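### 4.2 Preseason expectations and renewal

The second part of the study looks at how expectations set over the summer relate to season ticket renewal. We used the fan panel from Section 3, which follows supporters of the Fumdale and Pratwood basketball clubs over 3 seasons. Both clubs missed the playoffs in each of those seasons, so winning can't account for much of the difference between them.

Each panel member was asked in the off-season how many games they thought the team would win. The same question was asked again in November, after the opening stretch of the schedule. We call the gap between the first answer and the final win total the expectation gap. A positive gap means the fan was too hopeful.

In all, 728 fans answered both rounds. Of these, 175 did not renew. Our first guess was that the most hopeful fans would be the most likely to leave, as Akande's earlier work on soccer supporters would suggest. The data do not show this. Fans with a large positive gap renewed at nearly the same rate as fans whose forecasts were close. The group most likely to leave was the one that expected very little in the summer and then lowered its forecast again in November.

The pattern held when we split the panel by age, by distance from the arena, and by years as a ticket holder. It was weaker at Pratwood, where a price freeze was in place for the last season. We can't separate the effect of the freeze from the effect of the roster, which changed more at Pratwood than at Fumdale.

Follow-up interviews were held with 20 of the fans who left. They lasted under an hour each and were coded by two readers using the Chung scheme. Few of them brought up losing on its own. More often they talked about not knowing the players, or about a summer in which the club signed people they had never heard of and said little about why. Several had kept watching on television and could name the full rotation.

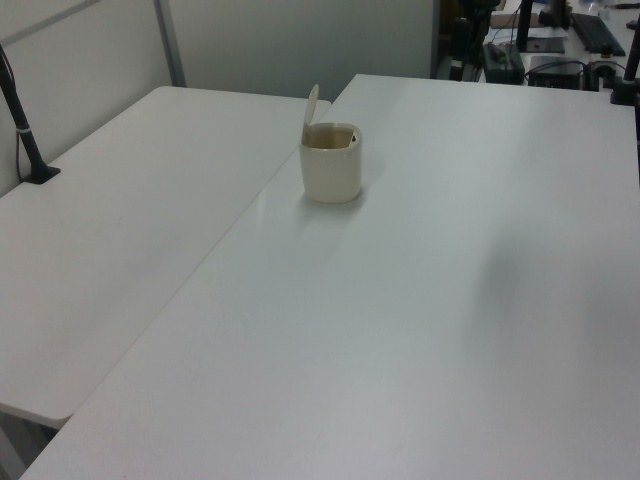
**Figure 3.** White tables with a cream-colored cup, its lid open.

Ka-ming Shih objected, on reading a draft of this section, that fans who expect very little may already have decided to leave, and that the low forecast is then a symptom and not a cause. We think this is a fair reading. The summer survey did not ask about plans to renew, so we have no direct way to test it. Length of time as a ticket holder is a poor stand-in, and adding it to the model changed little.

Section 4.3 repeats the analysis for single-game buyers, using the box office records supplied by Omwood.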